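Parlor Games and Pastimes > Memory and Observation
Topic: Kim's Game for adults, how do you run yours?

trayfull
Posts: 686
I've been hosting a game night in Fenammont since April and last month we ran out of steam on the word games, so I pulled out Kim's Game. You know the one — tray of objects, everybody looks, cloth goes over, everybody writes down what they remember. I played it at summer camp and hadn't thought about it in decades. It went over so well!! People were still arguing about the tray while they were putting their coats on.

So now I want to do it properly and I have a pile of questions. How many objects? How long do you let people look? Do you let them talk? I used 20 things and a minute of looking, which my sister said was too easy and my neighbor said was impossible, and they both scored about the same.

Also is there any kind of standard way to score it? We just counted up the list and I let "the little brush thing" count as a paintbrush, which caused some feelings.

Quillback
Posts: 2137
Welcome to the best cheap game there is. Twenty and a minute is the classic setup and I'd leave it alone for a mixed group. If you have people who play often, don't add objects, shorten the look. Forty seconds feels totally different from sixty. At thirty people start panicking and grabbing at random, and that's fun once.

Scoring at our table: one point per object, one extra if you can say something true about it that isn't its name. Spoon, one point. Spoon with the bent handle, two. A wrong detail loses you the extra but you keep the first point. It takes longer to mark but the reading-out is the best part of the evening, so you want it long.

No talking during the look. Humming is also talking, ask me how I know.

marrowfat
I have to disagree with the two-point thing. We tried it for most of a winter and the same person won every single time, and she won by writing tiny essays about each object. She'd remember eight things on a tray of twenty and beat people who had fifteen. That's a different game. A good one maybe! But if you tell me it's a memory game I want the person who remembered the most stuff to win.

Quillback
Posts: 2137
Eight things remembered really well IS remembering a lot, though. Which is harder, knowing there was a button or knowing the button had four holes and a chip out of it?

marrowfat
Knowing there was a button, when everyone else forgot it.

Oddsandends
Both of you are right and you can run both. Round one plain, round two with details, same tray, after a snack. People don't know in round one that round two is coming. The groans are tremendous.

The variation I love the most is the swap. Cover the tray, take one thing off, put it back down in front of them and ask what's missing. Then do it again and take nothing off. Grown adults will swear on their mothers that there used to be a thimble.

trayfull
Posts: 686
Taking nothing off!! That is evil and I am doing it at the very next one.

Devadiga
Posts: 1358
I come at this from the other side, I've been doing memory palaces for years and I'd like to put in a word for them here because Kim's Game is such a nice way to practice. Pick a place you know cold. Mine is my grandmother's house, starting at the front step. As you look at the tray you walk through and leave one object in each spot, and you make it rude or loud or enormous. The candle is on fire in the mailbox. The lemon is wedged in the door so it won't shut. When the cloth goes over you just walk back through the house.

First couple of tries you'll do worse than you did without it, since you're spending all your time on the house. Stick with it. Somewhere in the second or third session it clicks and it's such a lovely feeling, like finding out there's another room in your apartment.

marrowfat
See, at our table that would be considered bad form. Not banned exactly. But the fun is everyone flailing together, and if one person is doing a technique, it's like bringing your own bowling ball.

Devadiga
Posts: 1358
People are allowed to bring their own bowling ball!

marrowfat
They are, and everyone else gets to sigh about it.

Quillback
Posts: 2137
I'm with Devadiga. Everybody's doing a technique whether they know it or not. My husband groups things by color. My friend Annapurna Panicker makes up a little song, silently, and you can see her foot going. The only person at our table who claims to have no method reads the tray left to right like a page and then can't remember anything from the bottom row.

Oddsandends
The bottom row thing is so real. I've started laying mine out in a sort of messy spiral, with no rows at all, and everybody's scores got more even. If you put things in lines, people remember the corners. If you put them in a heap they remember whatever is on top.

Lowlamp
Can I ask about what you put on the tray? I've only ever done it with my kids and we use what's in the kitchen drawer, and after a few rounds they know the drawer. I'd like to do a grown-up version for my parents' anniversary in Hermont.

Oddsandends
For an anniversary, oh that's easy and so nice. Half ordinary stuff and half things that mean something to them. A ticket stub, a key to an old car, whatever kind of candy they had at the wedding. The rest should be deliberately boring so it hides in plain sight. People never forget the odd thing. They forget the eraser.

Two objects that are nearly the same is a good trick too. Two keys. Almost everyone writes "key" and moves along.

Quillback
Posts: 2137
Agree with all of that. And vary the size. A tray of all small things is a slog, and one big thing in the middle acts as a kind of anchor so people feel like they've got a start.

One thing I'd avoid is anything with writing on it, or turn it so the writing doesn't show. People read instead of looking, then they spend ten seconds on a matchbook.

ellow_green
I like things with writing on them! It splits the table, the readers go straight for it and the rest of us get on with the job. Local advantage to those of us who can't see it without our glasses.

Hello from Ellow, by the way, long time reader. We play in teams of two, one person looks and the other one writes. The looker gets a minute with the tray, then has to tell the writer everything in a whisper. No gestures. It's hilarious and it's also the only version where my brother-in-law and I have ever agreed on anything. Partners who live together tend to do badly because they stop to argue about what to call the object.

trayfull
Posts: 686
Teams of two is going on the list. This thread is so good, I'm copying it all onto index cards.

What does everybody lay the objects out on? We used a cookie sheet with a dish towel on it and it was noisy, every time somebody leaned on the table everything slid and clinked.

Oddsandends
Fabric with some grip to it. Felt, velvet, an old bath towel folded over. And go for one solid color. A patterned cloth is a whole extra object that nobody gets points for. I like a strong color because pale things jump out on it and the dark ones sink, so you can steer people's eyes a little. Toys are wonderful on a tray of otherwise serious stuff, and so is anything that makes people stop and wonder what to call it. The plastic burger comes first, then the red velvet with the jar of white tablets and the lumpy white thing:

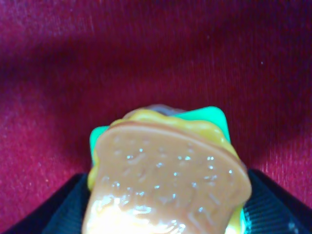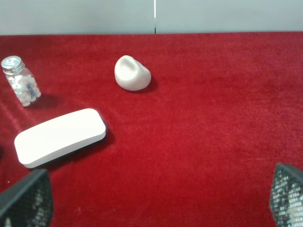
With the hard-to-name things you want to settle the naming rule before you start, or you'll be there all night. Ours is that if the person across from you knows which object you mean, it counts. So "white blob" is fine as long as there's only one blob on the cloth. "The little brush thing" would have been fine too, trayfull, you made the right call and you can tell them I said so.

And for the cover, use something heavier than you think. A thin scarf drapes over everything and people can read the shapes through it. I keep an old wool blanket just for this.

marrowfat
The across-the-table rule is a good one. I'm stealing it. It also gives the person across from you a reason to listen, and in our house that's worth a lot.

Still against the two points.

Quillback
Posts: 2137
Noted, and still wrong :)

Lowlamp
Thank you all! I've got the car key and my aunt is hunting for a matchbook from the reception hall (sorry Quillback, it's staying in). My dad has announced that he has an excellent memory and my mom laughed for quite a while. Thinking plain scoring for the big group and then the missing-object round for whoever is still at the table after cake.

Devadiga, I tried the house thing with my kitchen drawer last night. I put the potato peeler in the bathtub and I got twelve! My usual is nine or so. My youngest got fourteen with no house whatsoever.

Devadiga
Posts: 1358
Twelve on a first try is terrific! Keep the peeler out of the tub next time, though, use a fresh route or the old objects hang around. I still have a pineapple on my grandmother's stairs from years back and it shows up on my lists when there's no fruit on the tray at all. Cost me a point just last week.

ellow_green
We take a point OFF for things that weren't there. Do others do that? It makes people careful, maybe too careful. My partner now whispers "possibly a spoon" and I don't know what to write down.

Quillback
Posts: 2137
No penalty here. I want people to guess wildly. Someone once wrote down a harmonica and we talked about that harmonica all evening.

marrowfat
Penalty, always. Half a point.

trayfull
Posts: 686
Okay, reporting back because we played again last night! Went with one minute, a folded bath towel, teams of two for the first round and solo for the second. I did the take-nothing-off trick at the end. My neighbor insisted I'd removed a pair of scissors. My sister backed her up and described the scissors in detail, including the color of the handles. There have never been scissors. I own one pair and they were in the garage.

Going to try the spiral layout next. Does it matter which way it winds?

Oddsandends
I wind mine outward from the biggest thing. Never tried the other way, so let me know how it goes.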